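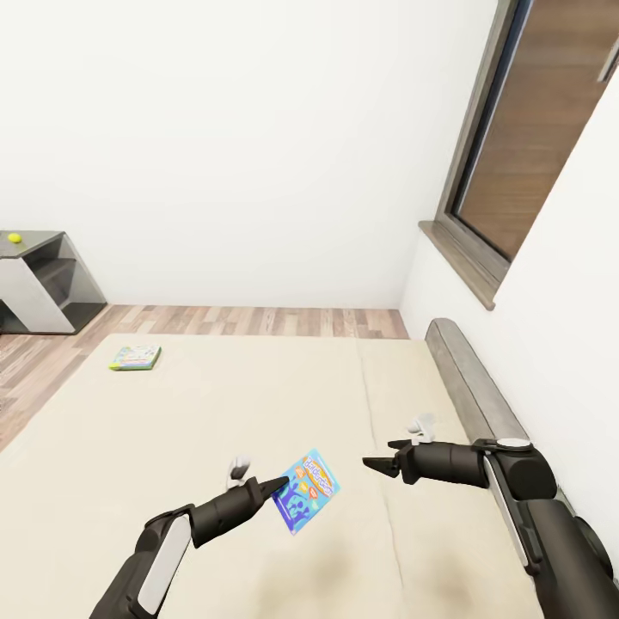

Cream-colored mattress in a white-walled room (rendering).

Home | Mattresses | Bases | Covers | Care | Dealers | Contact

Search products Enter keyword or item number Go

Print this page | E-mail this page

Galindo Mattress, Institutional Series

The Galindo is a two-sided foam mattress for residence halls, staff quarters, guest houses and other buildings where beds are used by a series of short-term occupants. It is made by Mustis and sold through contract dealers. It is not stocked by retail stores. The current version replaces the earlier Galindo with the glued border, which was discontinued in March. Covers made for the glued version do not fit the current one.

Construction

The core is a single block of polyurethane foam with a firmer layer bonded to each face. Both faces are the same, so the mattress has no top or bottom and may be turned over as well as rotated. There are no springs, wires or metal parts. The bonding adhesive is water-based and is applied over the full area of the joint. Earlier models used adhesive in strips, and some buyers reported a faint ridge where the strips ended.

The outer fabric is a woven polyester with a plain surface. It is closed on three sides by a zipper with the pull tucked into a fabric pocket at one corner. The zipper is intended for inspection and for cover replacement. The inner sleeve is a thin knit fabric and is sewn shut. It should not be opened. Opening the inner sleeve ends the warranty on the core.

Border panels are sewn to the faces with a lockstitch seam and bound with tape. The tape is the same material as the outer fabric and can be cleaned the same way. Handles are not fitted as standard. They can be added on the long sides when the order is placed, but cannot be added later.

Sizes

The Galindo is made in twin, twin extra long, full and queen. Cut size is held to the nominal size when the mattress leaves the plant. Foam packed under compression may measure short for the first day or two after unpacking, and should not be measured for a claim until it has rested flat for that period. Custom sizes are accepted on orders of 20 pieces or more in one size. Corner cutouts and rounded corners count as custom work.

Thickness is the same across all sizes. Buyers replacing a thicker spring mattress should check the height of the side rails before ordering. On a bed frame with high rails the sleeping surface may sit lower than the rail edge, which makes the bed hard to get out of and wears the cover along that edge.

Supporting surface

The mattress needs a flat, even surface. Solid decks and closely spaced slats are both suitable. Wire link decks are suitable only with the Vevon deck pad between the deck and the mattress. Without the pad the links will mark the lower face, and the marks do not come out. The same applies to decks with raised bolt heads.

The Dusby base is made to match the Galindo in all four stock sizes. It has a slatted deck and a center rail on the full and queen. It ships flat and is put together with a hex key, supplied. The center rail must be fitted before the slats. If the slats go on first they will have to come off again.

Adjustable bases are not recommended. The core will bend, but the border seam is not made for repeated bending and will open at the hinge line.

Firmness

One firmness is offered. It is firmer than most home mattresses and was chosen for use by people of widely different weights. Mustis does not publish a comfort rating. Buyers who want to judge the feel before placing an order can request a sample block through their dealer. The block shows the two foam grades and the bond between them, but it is too small to lie on. Full-size samples are lent for 40 days and are charged at list price if they are not returned.

Care

Rotate the mattress end to end at each change of occupant. Turn it over twice a year. Both can be recorded on the tag sewn into the border at the foot.

Clean the cover with warm water and mild soap on a soft cloth. Do not soak. Let it dry fully before making the bed. Chlorine bleach weakens the fabric and will discolor it. Solvent cleaners must not be used at all, as they pass through the cover and break down the foam. Covers taken off for laundering may be machine washed in cold water and line dried, or dried on a low heat setting. They must be fully dry when refitted. A second set of hands is needed to refit a queen cover without straining the zipper.

Do not steam. Do not iron. Do not fold the mattress for storage. Store flat, or on its long side against a wall, with nothing stacked on it.

Packing and delivery

Stock sizes ship compressed and rolled, one to a carton. Orders of 65 or more can be shipped flat on pallets if the delivery address has a loading dock. Rolled mattresses should be opened within three months of the ship date printed on the carton. Cut the outer film with the blunt cutter supplied. Knives used on the film are the most common cause of damaged covers, and such damage is not covered by the warranty.

New foam has a light odor. Air the room for a day before use.

Warranty

The core is covered against loss of shape for the term shown on the dealer's quote. Loss of shape is measured with the mattress flat and unloaded. Cover fabric, zipper and seams are covered for a shorter term. Stains, burns, cuts and damage from an unsuitable deck are excluded. Keep the law tag in place. Claims without a readable tag cannot be processed.

Ordering

Item number for the standard mattress is G-143, followed by the size letter: T, X, F or Q. Add H for handles. Replacement covers use the same number with C in front. Deck pads and bases are listed under Vevon and Dusby.

Technical questions: Joon-young Seol, product engineering
Orders and samples: Pavithra Ramasamy, contract sales

Page revised 6 July 2020. Specifications may change without notice.

Print this page | E-mail this page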